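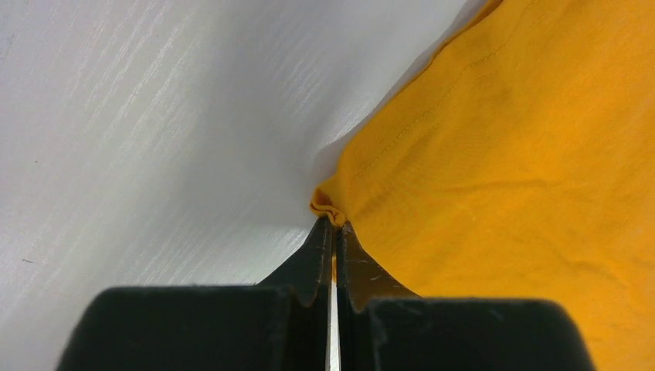 Ferhat Polat would still run Zodia over the longer trip. Nesrin Aksoy, who has trained the mare for two seasons, does not agree with him, and she told me so before I finished my question.

"Ferhat saw her win once in the mud," she said. "On dry ground she is finished after the last turn."

So in May the mare goes for the shorter race at Jurmont, where the winner takes 510 points toward the season title. Balogun is the favorite there. Aksoy respects him, but she thinks his price is too short.
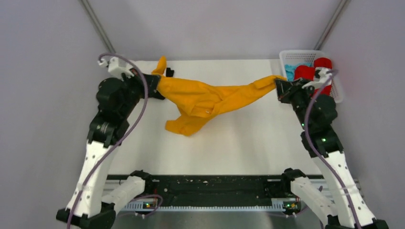
She is also not afraid of the wide draw. Last year Zodia started from the outside and lost by a neck, and the rider, Brayan Yupanqui, blamed himself for moving too early. "He waited well for 400 meters, then he got excited," Aksoy said. "We talked about it. He will ride her again."

I asked if Evlow, her younger horse, can come too. "His cough is gone, but he has lost weight," she answered. "Ask me after his next gallop."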